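The Long Way to Amgate

My grandmother never took the bus to Amgate if she could walk, and as it was nine miles each way, over the hill and down past the reservoir, she usually came home with sore feet and a great many stories. The year I turned twelve she decided I was old enough to come along. My mother gave me a look that said I was welcome to refuse, and I think she was a little put out when I went and found my boots.

It was January and the lane was hard as iron. We left while it was still dark, with the flashlight between us and a brown paper bag each, hers with the bread and cheese in it and mine with the clock. The clock was the reason for going. It had stood on the shelf over her stove since before my mother was born, and in all that time it had only ever been mended at Pesonen, on the square in Amgate, up a flight of stairs so narrow that large customers had to be served in the street. It had stopped at ten past four sometime in the fall. She had put up with it until after the holidays out of politeness, I suppose, to see if it would change its mind.

"Carry it like soup," she said, and so I did, with one hand under the bottom and the other through the handles, all the way up to the first gate and for a good way after it.

She talked the whole time. She told me which farms had been good to her family and which had not, and about the winter the mail came by sled, and about a dance at the Parus Hotel where she wore her sister's green shoes and had to sit down at half past nine because they were a size too small. My grandfather came and sat down beside her. He said his shoes hurt too. They were his own shoes and fit him perfectly well, and it was three years before he told her so.
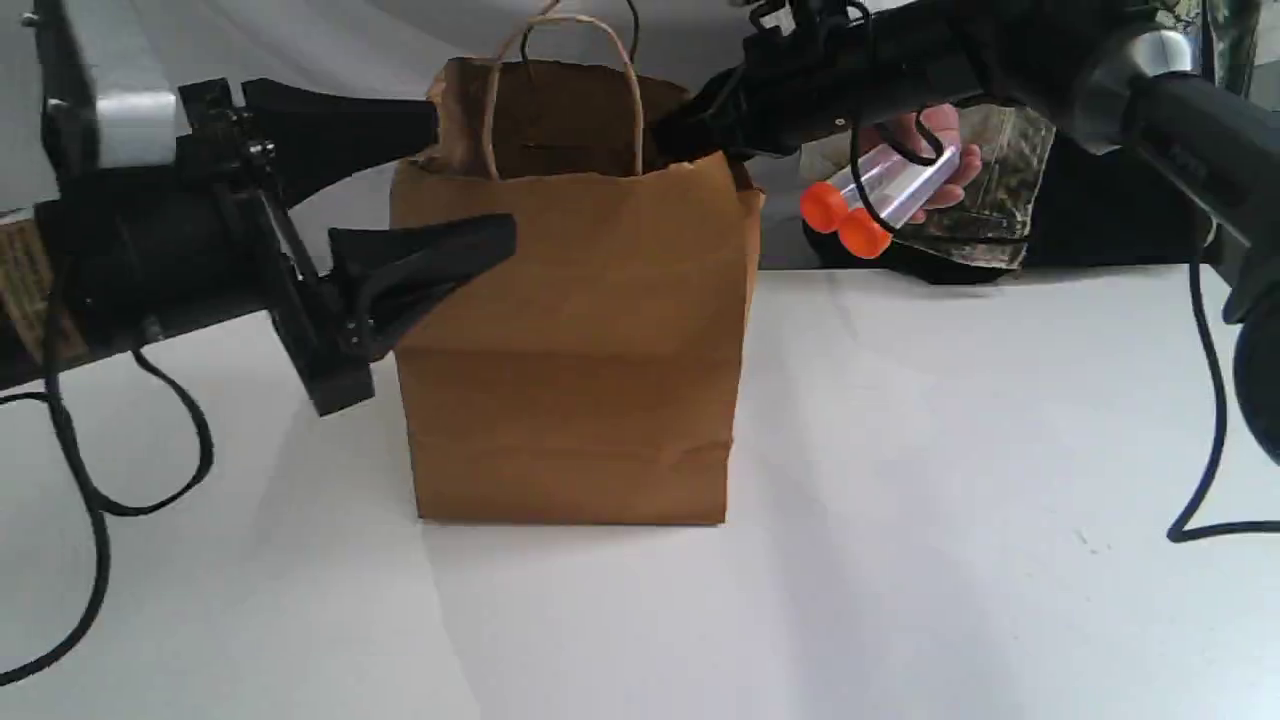
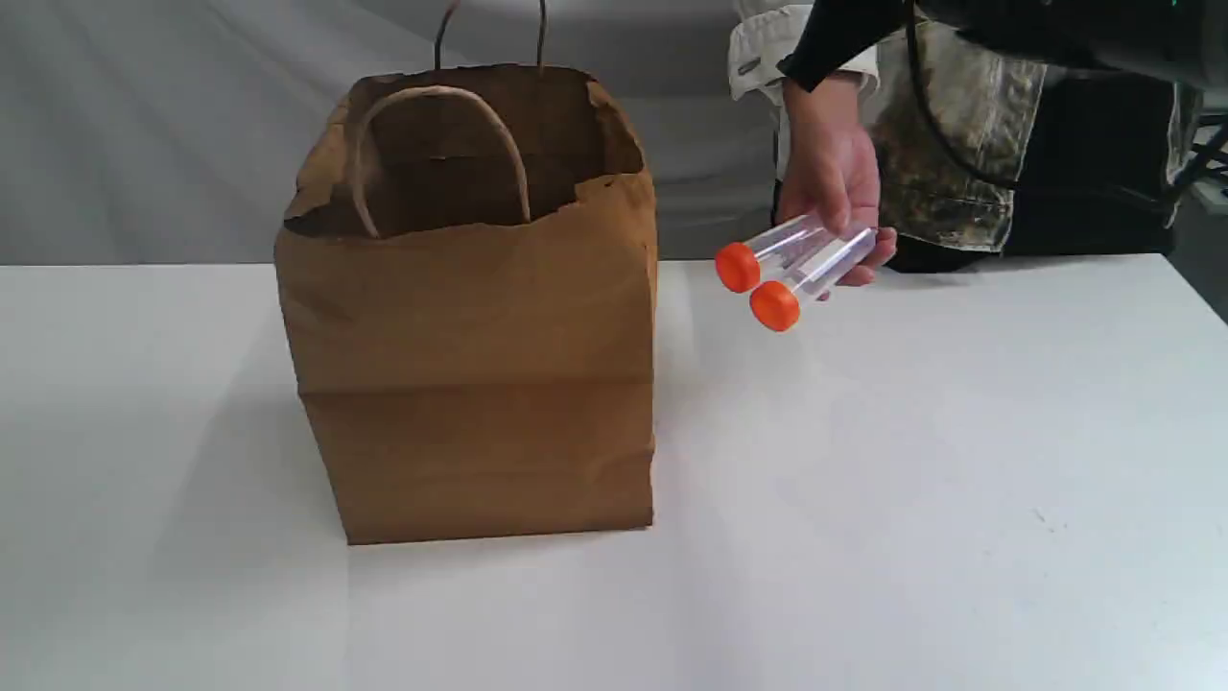
At the top of the hill there was a stone bench, and we ate the bread and cheese there with our gloves on while the sun came up over the reservoir. I asked her if it wouldn't be easier to buy a new clock. There was a shop window in Amgate full of them, I said, I had seen it from the bus, and you could get one with a light inside so you could read it at night.

She thought this over for longer than I expected. She brushed the crumbs off her coat and folded up the cheese paper and put it in her pocket, and then she said that at night she didn't need to read it, she only needed to hear it. She had slept badly since the fall. The house was too big without it, she said, and she lay there listening to the faucet.

I didn't know what to say to that, so I picked up the clock.

The second half was downhill and my arms ached dreadfully, though I'd have walked into the reservoir before I said so. She took my elbow on the icy parts. I thought at the time that she was holding me up, and it was years before it came to me that she may have needed a bit of holding herself.

At Pesonen the man had the back off it in a minute and looked in with his little glass, humming, and said it was mostly dust, and would we care to wait? We would. He gave us tea. When he set the pendulum going my grandmother put down her cup and closed her eyes, and the three of us stood there among all the other clocks, every one of them ticking, and she tipped her head a little to one side until she had found hers.

We took the bus home. She held the clock on her lap, and I slept against her shoulder from the square to the end of our lane.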